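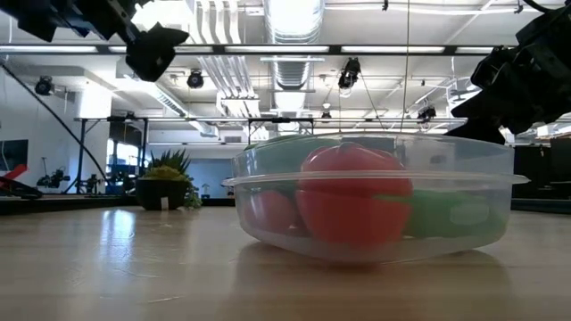
Filing a Voiced Report from the Field

Updated 05/01/2019 by Zoltán Lengyel, Corora newsroom operations

These steps cover the recording, editing and delivery of a voiced report (a "voicer") or a report with interview clips (a "wrap") for the hourly bulletins. They apply to staff reporters and to freelancers with a Vumport login. Live two-way interviews have a separate procedure.

You will need:

A recorder or a phone with the Mikeo app installed
A wired handheld microphone with a foam windscreen
Closed headphones
A laptop with an audio editor that can export WAV and MP3
Your Vumport user name and desk code

Step 1. Set up the recorder

Open Mikeo and go to Settings, then Format. Choose mono, 48 kHz, 24-bit WAV. The app goes back to MP3 after every major update, so check the format before each job even if you set it the day before.

Turn automatic gain off. Automatic gain raises the background between sentences, and the result can't be repaired in the edit. Turn the low-cut filter on for outdoor work and off for indoor work.

Put the phone in airplane mode. An incoming call stops the recording in Mikeo version 2 and does not restart it. On a dedicated recorder this does not apply.

Step 2. Set the level

Ask the guest to say their name, the spelling of their name and their job title. Set the gain while they speak. Peaks should land between -12 and -9 dB. Leave this part on the recording. The desk uses it to check names and it is the only place the spelling is kept.

Hold the microphone one hand's width below the chin and slightly off to the side. Do not hand it to the guest. In a group, move the microphone to whoever is speaking, and repeat the question if it came from another reporter standing too far away to be heard.

Step 3. Record room tone

Before you leave, record 30 seconds with everyone silent. Hold the microphone in the same position you used for the interview. You will use this to fill gaps between clips and to cover edits. If there is a distinct sound on location, such as a crowd or a generator, record a full minute of it as a separate file.

Step 4. Log the interview

Copy the files to the laptop and work from the copy. Do not delete anything from the recorder until the report has aired.

Make a log with three columns: time in, time out, and the first and last words of the answer. A full transcript isn't needed for bulletins. Mark usable clips with an X. A usable clip runs from eight to 20 seconds, makes one point, and ends on a falling voice. Clips that end mid-thought sound clipped on air – the listener waits for the rest.

If the guest gives a number, write it in the log exactly as spoken, then check it against a document. In the sample script below, the guest said "two thousand" and the council paper said 2,361. The script gives the paper's figure, and the clip with the guest's number was not used.

Step 5. Write the script

Write the cue first. The cue is read by the presenter and runs to two or three sentences. It should not repeat the opening line of your report.

Then write the report around the clips. A wrap is 35 to 50 seconds in total, clips included. Read it aloud with a timer. Silent reading gives a false duration.

Lay it out as follows:

SLUG: MAHROUS BUS CUTS
CUE: Bus riders in Mahrous will lose evening service on two routes from December. The council voted for the cuts last night. Our reporter was at the meeting.
REPORT: The two routes carry 2,361 passengers a week after seven o'clock.
CLIP 1: In: "We looked at every other line" Out: "keep the daytime buses." Dur: 14 seconds
REPORT: Opponents say shift workers at the hospital have no other way home. They plan to bring a petition to the next meeting.
SOC

SOC is the standard out cue, meaning your name and location. Write it in full the first time you file for a new desk. Write numbers in the form you intend to say them if there is any chance of a stumble. Round them in speech only when the exact figure adds nothing.

Step 6. Voice the report

Find a small space with soft surfaces. A parked car with the windows up and the engine off is suitable. Tiled rooms and stairwells are not. Hang a coat behind you if the walls are bare.

Use the same microphone and the same gain you used for the interview. Record each link twice, straight through. If you stumble, stop, leave a second of silence, and go back to the start of the sentence. Don't pick up in the middle of a phrase.

Step 7. Edit and mix

Place the links and clips on two tracks. Trim breaths only where they are doubled by an edit. Lay room tone under any join where the background changes, with a short fade at each end.

Normalize loudness to the station target saved in the editor preset "Corora Bulletin". Do not add compression or reverb. The transmission chain already compresses the signal, and a second pass makes speech tiring to listen to.

Check the whole mix once on headphones and once on the laptop speaker. Low-frequency hum shows up on the first, missing consonants on the second.

Step 8. Export and name the files

Export a 48 kHz mono WAV. If your connection is slow, export an MP3 at 192 kbps as well and send that first. Name both files in this pattern:

SLUG_SURNAME_DURATION

Use capitals, no spaces and no accented letters. Vumport rejects accented letters without an error message, so LENGYEL goes through and a surname with an accent disappears from the queue.

Step 9. Upload to Vumport

Log in, select Audio, then Bulletins, and enter your desk code. For the Mahrous desk the code is 86. Drag in the audio file and paste the script into the Text box as plain text. The box holds 2,000 characters. Anything past that is dropped when you save, so longer scripts go in as an attachment.

Set the embargo field, even when there is no embargo. Choose None. An empty field holds the item back from the presenter's screen.

Wait for the status to change from Received to Ready. Then call the desk and give the slug, the duration and the out words. The report is filed once the producer has read those back to you.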